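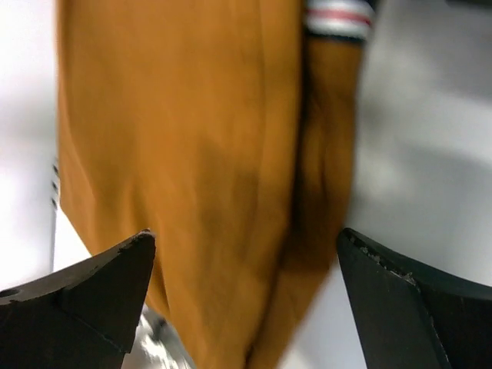 Garnwood Inquiry

The Garnwood Inquiry was a parliamentary inquiry into the use of soldiers for civil duties during the dock strike at Garnwood. It was set up by the lower house in the spring after the strike and worked for 15 months. Its final report, of 482 pages, is mostly remembered for the question whether a commander may delay an order which he believes to be unlawful.

Background

The strike began in July, when the port company ended the night allowance for crane workers. After two weeks the grain stores in the upper town were nearly empty, and the provincial governor asked the Ministry of Defence for help with unloading. The ministry agreed to send one engineer battalion from the barracks at Jorkier. The written order spoke only about "assistance at the quays". A second message, sent by telephone on the same evening, also asked the battalion to clear the access road, where the strikers had built a camp.

The battalion commander asked for this second instruction in writing and kept his men inside the barracks until it came. It arrived the next morning, at 6.40. By then the strikers and the port company had already started to talk, and the road was opened without force. The government first thanked the commander for his calm. Later, when the opposition published a note of the telephone call, the same government accused him of disobedience.

Members and work

The inquiry had nine members. Five came from the governing parties, 3 from the opposition, and one sat as an independent. Most hearings were public, but those about the chain of command were closed, and their minutes are still not fully available. The members visited Jorkier twice and heard dock workers in the El Ouafi hall, the meeting place of the port union.

There was much disagreement about the witnesses. The opposition wanted to hear the minister under oath. The majority refused this and accepted written answers, which the opposition called incomplete.

Findings

The report found that the telephone message had no legal basis, as the emergency law allowed military help with goods and transport but not with public order. It also found that the commander should have informed his superiors of his doubts at once, and he did this only after around four hours. It did not recommend any punishment.

The three opposition members signed a separate opinion. In their view the delay was fully correct, and the responsibility was of the ministry alone.

Effects

The emergency law was changed in the following session. Every request for military help must now be written, must name the duties one by one, and ends after ten days if parliament does not extend it. The proposal for a permanent supervisor of such requests - supported by the newspaper Jerkex in a long series of articles - did not find a majority.

See also
Emergency law
Civil control of the military
Port of Garnwood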